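Stokance Floor and Bench Paint
Water-based, 2.5 litre tin, satin finish

We've been mixing paint at Jusedside for 16 years and this is still the one we get most excited about. Stokance goes on like cream, levels out beautifully and stands up to boots, trolleys and spilt tea. It's made for tile, concrete and primed wood, so you can carry one colour from the floor right up on to the worktop (and plenty of you do!).

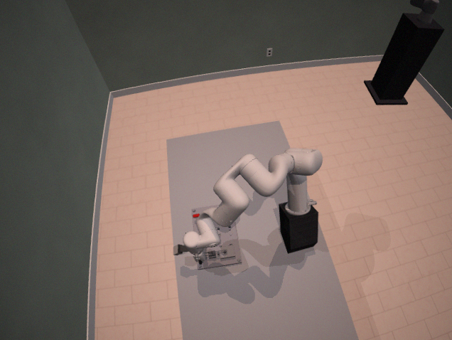
Pink tiles with a grey mat laid over them.

There are 13 colours in the range. Eder is a soft chalky green, lovely in a north-facing room, and Durkberg is a deep slate that hides scuffs very well. New for August: both in a matt version.

Touch dry in two hours, second coat after six. Wash glazed tiles with sugar soap, rinse, and give them a coat of our tile primer first. Brushes clean up in warm water.

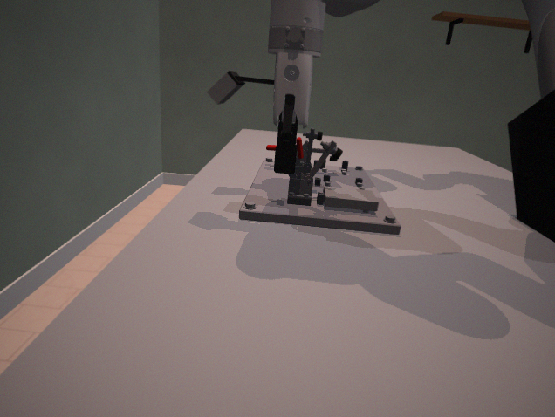 Can I use it in a bathroom?
It's fine on bathroom floors and walls, but keep it out of the shower itself and leave the last coat for three full days before anyone has a bath.

Colour cards are free, and every one is painted by hand with the real thing.

Product code 221. Store above freezing.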